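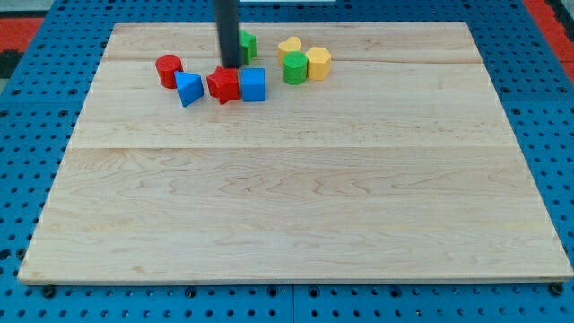
Blocks on the maple board, rod down among the left-hand lot, just over the star.

Workshop notebook - pusher arm, July
Posted 21:40 by the Okonkwo bench
Print this page | E-mail this entry

Started after tea and went on longer than planned. Aim for the evening was to get the arm touching down where the software says it is touching down, and to write up the block layout so the next person at the bench can repeat it.

Table first. The blue table is fine as it is but the holes are a nuisance for pushing. Small blocks catch on the rims and tip. That is why the maple board is on there now. It came out of the Asar offcuts bin, planed on one side, and I gave it a rub with 240 paper and no finish. I did think about wax, but a waxed surface will change as it wears and I would like the friction to stay put for a month or two. There are bolts in the table holes just off the front corners. Please leave them in. If the board moves, everything below about offsets is rubbish.

The board is glued up from planks and you can see the seam across the middle. I ran a fingernail over it and then the edge of a steel rule. No step that I can feel. There is another seam up at the far end, behind where the blocks are, and I have not checked that one properly.

Board measures 600 mm along the long side. Mounting height of the arm base above the board surface came out at 271 mm, taken twice with the height gauge, same answer both times. The old config file had 629 in the reach field, which was from before the base was turned round, so I have left the number alone but commented it out. If you find 629 anywhere else in the config, it is stale.

Rod. Plain black cylinder, no fingers, screwed straight into the wrist flange. Gelilness (the control script, for anyone new) still asks for a gripper state on start-up and will sit there until it gets one. Answer "none". I have put it on the list to fix and it has been on the list since spring.

Blocks. Eight printed shapes, two each of red, blue, green and yellow:

red cylinder, red star
blue triangle, blue cube
green cylinder, green squarish one
yellow heart, yellow hexagon

All of them go towards the far edge to begin with, in two loose groups with a gap between. Keep everything on the far side of the middle seam and leave the near half of the board clear for pushing into. I do not measure the start positions. The point is for them to be a bit different each time.

The cylinders have ribbing up the sides and the star has a rough surface, so I expect they will drag on each other when they touch. Might be worth a light sanding of one set and not the other, to compare. Not tonight.

Touchdown test. Ran the arm to the home point and then down in small steps with a sheet of printer paper under the tip. Stopped when the paper dragged. Backed off 2 mm and saved that as the working height. Did the same in all four corners of the board. Three agreed. The fourth, near left, read low, and I traced that to the board rocking on a crumb of old hot glue stuck to the table. Scraped it off and repeated it, and then all four agreed. Scraper is back in the drawer.

Pushing. Only short strokes for now, at the slowest speed setting. Things I wrote on the pad while it was going:

- The cube goes where you want if the rod is square on to a face. Off centre it just turns.
- The triangle is awkward. It came off the print bed with one face not quite flat and it spins at the least excuse.
- The star catches the rod between two points and gets carried along, which is handy, except that it then will not let go without a sideways move.
- Heart fell over once standing up. Stood it up again and lowered the speed.
- The cylinders are well behaved as long as they stay upright. On their side they would be off the board in a second, so do not start them that way.

When the shapes are bunched up, the rod hides whatever is behind it from the camera. From the current camera position the green squarish one is the usual victim. The tracker then either loses it or gives it a wrong centre. Two options: move the camera over to the side, or lift the rod clear and look again before each stroke. I prefer lifting. It is slower but there is nothing to re-calibrate.

Nuvico motor driver got warm but not worryingly so. The fan cable had come off its header again - I have put a dab of silicone on it this time. If it needs replacing there are spare leads in the tin with the crimps.

To do:
Check the far seam with the rule.
Reprint the triangle, bottom face down, slower first layer.
Get Gelilness to start without asking about a gripper.
Add the lift-and-look step before each push.
Write the board corners into the config as fixed points.

Power off at the wall when you leave, the switch on the supply only cuts the low side.

3 comments | Shared 2 times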